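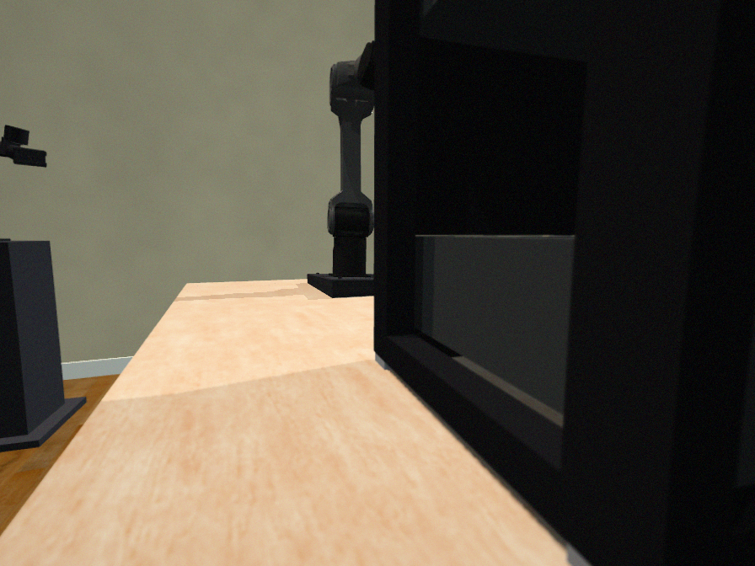

Nedotby Energy Forum > Grid and Generation > Kadar Unit 2 cooling permit

stastance_fan
3 Oct 2021
The ministry posted the revised permit for Kadar Unit 2. Discharge limit is unchanged, but the intake cap goes from 1593 to 1709 cubic meters per hour. No new river study attached. Does the neighboring state get notified under the water treaty or not?

relay19
Only if the change is classed as significant. The treaty leaves that to the operating country.

Mikuš
Not correct. Annex 2 requires notice for any increase in intake. Classification only decides whether there is a consultation period – 19 days if I remember right.

relay19
Annex 2 covers new intakes. This one was licensed in 2000.

Mikuš
Read the definitions. "New or modified."

coldloop
Modified refers to the structure. They are running the same pumps at a higher duty. Stastance argued this point for its own plant and the joint commission let it stand.

Mikuš
The commission didn't rule. It closed the file without a finding, so there is no precedent either way.

stastance_fan
Does anyone have the September minutes? The link on the ministry page goes to the old permit.

relay19
Same here. Try the archive under Unit 1, they misfile a lot.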